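Compte rendu de la réunion technique de novembre – réseau d'eau, secteur Wieczorek

Présidence : Nikola Wasilewska
Ouverture à 14 h 10. Le compte rendu de la séance précédente est adopté sans modification.

1. Rendement du réseau

Le débit nocturne reste supérieur à la valeur de référence sur la branche nord. L'exploitant, Gatach, attribue l'écart à une fuite diffuse en aval de la chambre de vannes. La corrélation acoustique n'a pas permis de localiser le défaut, la conduite étant en PVC sur ce tronçon. Une seconde campagne sera menée par gaz traceur. Le secteur sera isolé de nuit, après information des abonnés.

2. Renouvellement de la conduite de la rue basse

Le bureau d'études Prolell présente deux variantes : tubage de la conduite existante ou pose en tranchée ouverte. Le tubage réduit la section utile et suppose la reprise de tous les branchements. La tranchée impose une circulation alternée pendant 5 semaines. Le linéaire concerné est d'environ 1000 mètres.

La variante en tranchée est retenue, sous réserve de l'avis du gestionnaire de voirie. Profondeur de couverture minimale : 80 cm. Prolell transmettra les profils en long corrigés – ceux de la version diffusée comportent une erreur de calage altimétrique au droit du carrefour.

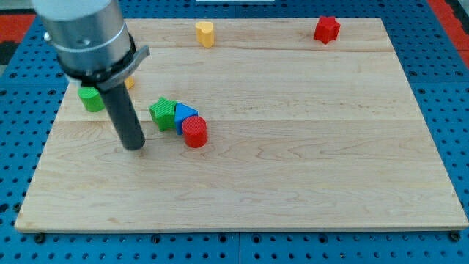 Les essais de pression seront réalisés par tronçon, avant raccordement définitif. Gatach demande que les procès-verbaux mentionnent l'étalonnage des manomètres. Demande acceptée. La désinfection et les analyses préalables à la mise en service restent à la charge de l'entreprise de pose.

3. Télérelève

Le fournisseur Erka signale 4 concentrateurs muets depuis la dernière mise à jour. Une réinitialisation à distance a été tentée sans effet. Remplacement sous garantie demandé. Dans l'intervalle, les index seront relevés à pied et saisis manuellement.

4. Questions diverses

Le plan de récolement de la station de reprise n'est toujours pas parvenu au service. Relance par N. Wasilewska.
La purge des poteaux d'incendie est reportée après la campagne de recherche de fuite, afin de ne pas fausser les mesures de débit nocturne.

Actions
Gatach : programme de la campagne par gaz traceur.
Prolell : profils en long corrigés, consultation de la voirie.
Erka : délai de livraison des concentrateurs.

Séance levée à 15 h 45.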